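Notas para la charla: "Lo que aprendí en una jornada de puertas abiertas"
(versión para hablar, no para repartir)

Saludar, dar las gracias a Rafia Pirzada por la invitación y por aguantarme tres cambios de título. Preguntar quién ha estado alguna vez en una demostración de robots. Esperar a que levanten la mano, no correr como la última vez.

Empezar por el viaje. En julio fui a ver las instalaciones de Groritura, que abría el taller al público por primera vez. Yo iba con la idea de quedarme una hora y acabé perdiendo el tren de vuelta (contar lo del bocadillo de la estación solo si la sala está animada). Éramos 23 en mi grupo y nos guiaba Jarmila Vaněk, que tiene una paciencia enorme y una voz que se oye desde el aparcamiento.

Lo primero que nos enseñaron fue el almacén, con la línea de Bundel. Muy vistoso, cajas que van y vienen, todo el mundo con el móvil en alto. Pero yo quiero hablar de la segunda sala, la del desayuno, que me gustó muchísimo más y donde casi no había cola - pausa aquí, beber agua.
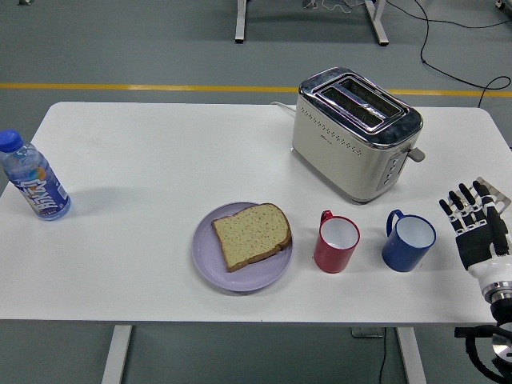 Lo que me interesa de una demostración es qué tareas elige quien la organiza. Se puede elegir algo espectacular, o se puede elegir preparar el desayuno, que todos sabemos hacer medio dormidos. A mí me ganaron con lo segundo. Mirad lo poco que hay: una rebanada de pan todavía sin tostar en su plato lila, la tostadora detrás, con las dos ranuras vacías, y esa mano negra y blanca de cinco dedos al lado de la taza azul. Ahora pensad en la rebanada. Está plana sobre el plato, es blanda, y hay que levantarla sin aplastarla, girarla y meterla por una ranura larga y estrecha. ¡Con lo que me cuesta a mí un lunes! Perdón, quitar lo del lunes, ya lo dije en la otra charla.

Enlazar con las tazas. Preguntar al público: ¿por dónde la cogeríais, por el asa o por el borde? Siempre hay discusión, dejar que discutan un minuto. Luego explicar lo que me contó Kulsoom Rind, que lleva la parte de agarre: una cosa es encontrar el asa y otra decidir si te conviene usarla, según lo que vayas a hacer después con la taza. Si vas a servir, una respuesta. Si solo la apartas, otra. Yo eso no me lo había planteado en la vida y desde entonces me miro la mano cada vez que friego.

Contar la anécdota de Detlef Hollmann. Detlef venía en mi grupo, jubilado, panadero de toda la vida, y preguntó por qué no usaban una pinza de dos dedos, que para el pan le parecía más sensata. Buenísima pregunta. Kulsoom le dijo que para el pan a lo mejor sí, pero que ellos querían una sola mano para el plato, la taza y la palanca de la tostadora. Detlef no quedó convencido del todo y yo, la verdad, tampoco. Decirlo tal cual, que no parezca que vengo a vender nada.

Parte práctica, para quien quiera organizar unas puertas abiertas (ir rápido si vamos mal de hora):

Grupos pequeños. Con seis personas alrededor de una mesa se ve bien. Con 23 hay que turnarse, y los de atrás se aburren.

Dejar preguntar durante la demostración. En la sala de Abbasi lo guardaban todo para el final y ya no se acordaba nadie de qué quería preguntar.

Decir cuánto va a durar. La visita anunciada era de 60 minutos y no los cumplió ni de lejos, aunque yo encantada.

Si preguntan por precios: no los sé. Si preguntan por Veris: remitir a Razia Swati, está en la segunda fila y ya le he avisado.

Volver a poner la foto del desayuno para el turno de preguntas y dejarla puesta. Recordar que hay café fuera y que hay que devolver las acreditaciones en la entrada.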